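How to Get Work as an Extra on a TV Drama

Filming on the second season of Mikach starts in August, and the background casting list is open now. Most of what follows applies to any drama that shoots in and near Carkdale, but the details are for Mikach because that is what people keep asking about.

What you need before you apply

You don't need an agent or acting experience. You do need to be 18 or over, have proof that you can work legally, and be free for whole days at short notice. Get these ready first:

A head-and-shoulders photo, taken in daylight against a plain wall
A full-length photo in ordinary clothes
Your height, clothing sizes and shoe size
A phone number that you answer

Don't use filters, sunglasses or a photo from before you changed your hair. The casting desk picks from the pictures, and people who turn up looking different can be sent home.

Step 1: Register with the agency

Background casting for the show goes through Modise. Fill in the online form and upload both photos. Registration is free. If a site asks you to pay to be put forward for this show, close it.

Under "Skills," put down only what you can do without practice. Driving a stick shift, waiting tables and ballroom dancing all get used. So do odd things like knitting.

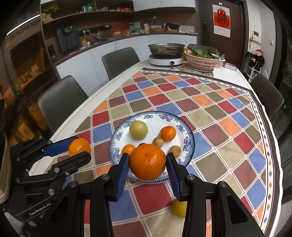 You should get a confirmation email within 72 hours. Check your spam folder before writing to them. If it still hasn't come, send one message with your full name in the subject line, and don't register a second time. Duplicate profiles get put on hold until someone merges them.

Step 2: Answer the availability check

When a scene needs people who look like you, the agency texts to ask if you're free on a certain date. This is not a booking. Reply yes or no as fast as you can – Sunee Suksawat, who runs the list, says most places are gone 55 minutes after the text goes out.

If you say yes, keep the day clear until you're booked or released.

Step 3: Read the call sheet

The call sheet arrives the evening before, often after 8 p.m. Look for your call time, the address for parking, and the wardrobe notes. Exteriors are mostly shot downtown. Interiors are at the Clinach stages, where the gate for extras is on the side street.

Bring three outfits unless the sheet says you'll be put in costume. Avoid logos, thin stripes and bright white. Pack a book, a phone charger, a warm layer and comfortable shoes.

Step 4: On the day

Get there 15 minutes early and check in with the assistant director's desk before you get coffee. You'll fill out a pay voucher. Take a photo of it once it's signed if phones are allowed in holding, and keep your copy.

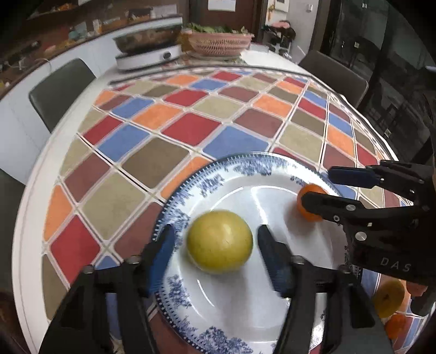

Once you're on set, stay where you're placed and repeat the same movements on every take. Start walking on the same word, and pick up your cup with the same hand. Props have to match too. If you're seated for a breakfast scene at a round table with a checkered cloth, and there's a blue-rimmed white plate with a yellow citrus fruit and a little mandarin on it, leave the fruit alone and keep your elbows off the cloth. Should something get bumped, tell the props person and let them fix it.

Don't look into the lens, and don't talk to the cast unless they talk to you first. When you're told to chat in the background, mouth the words silently. The sound gets added later.

No photos on set, and no posting about the plot. Elmarie Zulu, who did nine days on the first season, says a woman at her table was sent home before lunch for sharing a picture of the costume rack.

Getting paid

Pay goes out through Modise by direct deposit. Overtime and wardrobe changes are listed as separate lines, so compare the stub with your voucher. If something is missing, email the payroll address printed on the back of the voucher and attach your photo of it.

Update your profile whenever you cut or color your hair, grow a beard or change size. You can also mark dates when you're away, and the texts will stop until you're back.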